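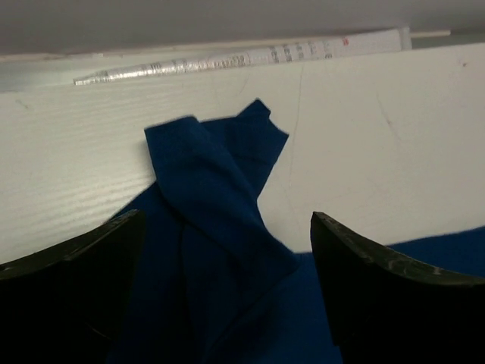 October, textile bench notebook, afternoon

Cloth folding, second week, and I am still not convinced we are measuring the cloth and not the table. The argument for using the Ovness cloths was that they'd behave the same every time you drop them, being soft and a bit heavy. I don't buy it. Take the dark blue one: dropped on the white surface it bunched up in the middle, with one flap standing up and bent back over itself, and a flatter bit running off to the lower right as if it belonged to a different cloth. Try writing down a starting state for that. "Crumpled" is what the sheet says, and "crumpled" covers everything from a single crease to a knot.

Went back through the old start sheets to see what the word had been used for. Everything, basically. One row says "crumpled, mild." Mild compared to what? I've crossed the word out on the blank sheets and put in a line for how many corners are showing. It's crude but two people could agree on it.

Drops today. Blue cloth, held by the center, let go from the height of the tape mark. 7 drops. In 3 of them a flap ended up standing. I had a theory that a flap only stands when the cloth has been stored folded and remembers the crease. So I shook it out hard, smoothed it by hand, left it flat through lunch, and did the same number again. 3 out of 7. Same answer, which either kills the theory or says lunch isn't long enough. I'm leaning toward killed, but seven drops is a silly number to kill anything with.

Color. The Niker instructions claim dark cloth is fine under the bench light. Maybe for them. On the blue, the deep folds go almost black and I can't tell by eye where one layer stops and the next one starts. I had to touch it to find out, and once I've touched it the start state is gone. Pale cloth would show the layers better but then it disappears against the white surface. Gray, possibly. I asked for gray last time and was told the blue was "close enough to gray," a statement I'm recording here so it can be enjoyed later.

Surface. There are fine ridges in the white panel, and I'd like somebody to convince me they don't matter. A fuzzy cloth on a ridged surface ought to drag more one way than the other. Pulled the blue along the ridges and then across them, by one corner, slow. Across felt stickier. Felt is the word, I had no scale. I also knew which way I was pulling, so of course it felt stickier. Needs doing again with someone who hasn't read this page. Could turn the panel while they look away.

Lint: wiped the panel after the second set, got a little blue fluff on the wipe. Not much. Over a month it might be a lot. If the cloth sheds, then the cloth we finish with isn't the one we started with, and no note about that exists anywhere in the Kalen folder. I looked. There is a page on washing which says to wash "as needed."

On washing: I don't want to wash this one yet. Everyone says a wash resets the cloth. I think a wash gives you a new cloth with the same label on it. If we must, wash one and keep one back unwashed, and drop them both on the same afternoon. Put a stitch in the corner of the washed one so they can't get swapped. Light thread, small stitch, it shouldn't change how the corner falls, though I suppose now I have to check that too.

The Brynjólfsdóttir method (pinch the highest point, lift, let it hang, lay it down) is supposed to get any cloth to something you can fold. Tried it by hand on the standing-flap cases only. The highest point is the flap, fine, but the flap is the middle of the cloth as often as it is a corner, and then you lift it and get the same bundle hanging upside down. Lay it down and you have a different mess. On the good ones it worked right away, and those were ones where I could already see the corner and would have gone for it anyhow. Not sure what the method added.

To do:
Gray cloth, ask again.
Scale for the drag pull. The kitchen one might do.
Smooth board to compare with the ridged panel.
More drops before anyone quotes the flap number.
Replace the tape mark, it's curling up at one end and I've been guessing at the height.

Left the blue cloth flat in the drawer, unfolded, nothing on top of it. Please leave it that way.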